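Zip pouches and small bags: your questions
Restcombe Tidy Homes - updated 7 Dec 2020

Do I really need pouches to tidy a drawer?
Probably not. Most drawers need emptying first. If you still can't find the scissors after that, a pouch or two may help. Buying a set of 32 before you've thrown anything away is how people end up with a drawer full of pouches.

Are the dear ones better?
We doubt it. Ruxandra Lungu went through the Hanurier and Vamer ranges for us in August and found little to choose between them apart from the price. Check the zip and the stitching at the ends of it. The word "premium" on the packet tells you nothing.

Does colour coding work?
For a fortnight, in our experience. Then someone puts the plasters in the cable pouch and the system is finished. A bright colour is still worth having for a duller reason - you can spot it on the floor or at the bottom of a rucksack.

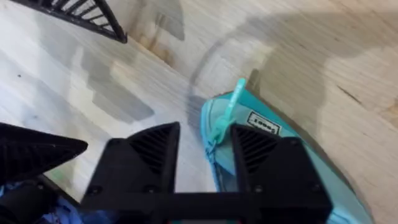 Turquoise zip pouch on a pale wooden floor, with its pull tag sticking up.

What about the pull tag?
A long, soft tag is the one extra we'd look for. Tiny metal pulls are a nuisance with cold hands, and children give up on them. Shops like to call a big tag a "carry loop", but we wouldn't hang anything heavy from one.

Should I label them?
Yes, in words. Numbers and codes look organised and mean nothing by spring unless you keep a list, and you won't keep a list. Write "batteries" if it's batteries. Keep the letters large too, as small print is hopeless when the pouch is upside down.

The packet says it's good for 200 washes. Is that true?
We have no idea, and we'd like to know who counted. Cool wash, zip closed, dry it flat. Don't tumble dry unless the care label allows it.

Is the Chiriac pouch waterproof?
The seller says "water resistant", which could mean almost anything. Zips let water in. Don't trust your passport to it.

Can I send one back once I've used it?
Unused only, with the receipt. Quote item 2364 if you're returning the single pouch. Sets of 100 for schools and clubs go back to the supplier direct.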